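Home | Setup | Play Table | Parts | Contact

Pendudby Play Kitchen Table, Section 4: Laying out the table

Do this after the top is bolted down. If it wobbles go back to section 3.

1. Wipe the top. Damp cloth, no spray. Water gets in the screw holes and sits there.

2. Plates and bowls first. Big plate toward the middle, small dishes and bowls near it. Leave a hand's width between them so kids can pick one up without dragging the rest.

3. Food next. Banana beside the big plate, small round pieces wherever there's room. Don't stack.

NOTE: Food pieces are sold seperately. Grondar and Mindwood sets both fit the dishes, older Nomura ones are a bit big for the bowls.

4. Bottles last. Stand them up or lay them flat, either is fine. Cap on tight. Real sauce bottles OK if empty and rinsed.

CAUTION: Small pieces are a choking hazard. Keep away from children under 3. Check the floor under the table too, round ones roll.

5. Count the pieces back in at the end of the day. Full set is 17. Missing any, see Parts.

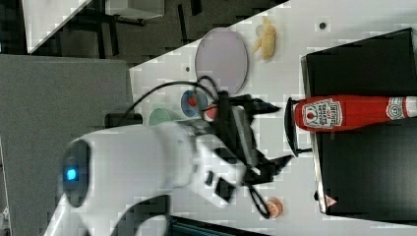
6. Bottle lying on its side on top of a box: make sure the box is flat and won't slide. Turn the bottle so the label faces up, easier for kids to find what they want.

7. Warning stickers stay on. Dont peel, dont cover with tape.

Cleaning: warm soapy water for the dishes, every 14 days or when sticky. Air dry. No dishwasher.

Next: Section 5, Storage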